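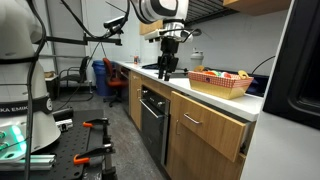
# Griston Handled Carry Carton, Flat Packed

The Griston carry carton is a one-piece folding carton for cold and warm takeout food. It ships flat, sets up by hand without tape or glue, and closes with a tuck lock at the base. It is sold to delis, bakeries, school kitchens and caterers. The carton is made at the Tavthorpe plant and sold through Kandberg in plain and printed finishes.

Page revised 10/19/18. Replaces the sheet issued in April.

## Specification

| Item | Value |
|---|---|
| Base, inside | 8 in. x 5 in. |
| Wall height, to shoulder | 5 in. |
| Recommended load | 8 lb |
| Recycled fiber content | 91 percent |
| Board | Single-layer cardboard, brown inner face |
| Base closure | Tuck lock |
| Carrying method | Folded handle tab |
| Inner coating | None, or grease-resistant (suffix G) |
| Shipped as | Flat blanks, banded |

Dimensions are taken on a set-up carton, inside face to inside face. Board changes size slightly with humidity, so allow for some clearance when matching a carton to a rigid tub or jar.

## Load and handling

The recommended load applies to a weight spread over the full base. A single heavy jar placed at one end puts most of the load on one side of the lock and should be moved to the middle. The handle tab is meant for lifting and carrying by hand. It is not meant for hanging the carton from a hook for long periods, and it should not be used to drag the carton along a shelf.

Loaded cartons can be set side by side. Do not stack them. The handle stands above the shoulder line and will crease under the base of the carton on top. For stacked delivery, use the Hagedorn flat-lid carton, which has the same base size and fits the same blanks rack.

## Setting up

1. Take one blank from the band and pre-fold each score line inward, then release.
2. Square the walls and hold them with one hand.
3. Fold the short base flaps first, then the long ones.
4. Push the tongue into the slot until the shoulder passes the cut edge.
5. Fold the handle up last and press the fold flat.

A blank that has been stored cold will crack along the score if it is folded quickly. Leave the band at room temperature before use. Printed blanks are folded with the print side out and are not reversible.

Keith Fairweather at Tavthorpe tests lock strength on each production run. Cartons are loaded, lifted and held for 19 minutes, then checked at the slot for tearing. A run with a torn slot is held back and recut.
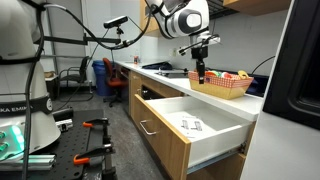

Can the carton be used for hot food?

Warm food is acceptable in either version if it is in its own tray or wrap. Food straight from the oven or fryer gives off enough steam to soften the base, and the lock may open under load. Let it stand uncovered before packing, and choose the G version for anything fried or buttered.

## Coated and uncoated versions

The uncoated carton is suited to dry goods: bread, wrapped sandwiches, fruit, packaged snacks. It accepts a rubber stamp or a paper label on any wall, and it can go into ordinary cardboard recycling when clean.

The coated carton resists oil for some 8 hours at room temperature. The coating is on the inner face only and stops short of the handle fold. It does not make the carton watertight. Soups, ice and loose wet salad need a sealed inner container. Local rules on recycling coated board differ, and buyers should ask their hauler.

## Printing

Stock print and plain finishes are priced the same. Custom print is set up by Joscha Wendt in the print room. Artwork should be supplied at full size, with no fine type across a score line. Large solid areas of dark ink may rub when blanks slide against each other in the band, and a varnish is advised for these.
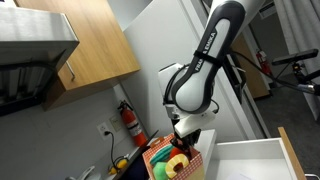

*Cardboard box in red-and-white gingham check, with cutout handle.*

## Storage

Keep blanks flat, off the floor and out of direct sun. Open one band at a time. Blanks left standing on edge take a bow, and a bowed base panel is hard to lock square. Printed stock fades sooner than plain if kept near a window.

## Ordering

Use code GC-85 for uncoated and GC-85G for coated. Add P for stock print. Samples are sent flat, one of each version. Trade orders go to Lakshmi Mudaliar at Kandberg. For questions on food contact paperwork, write to Anas Qudah and give the run number stamped on the band.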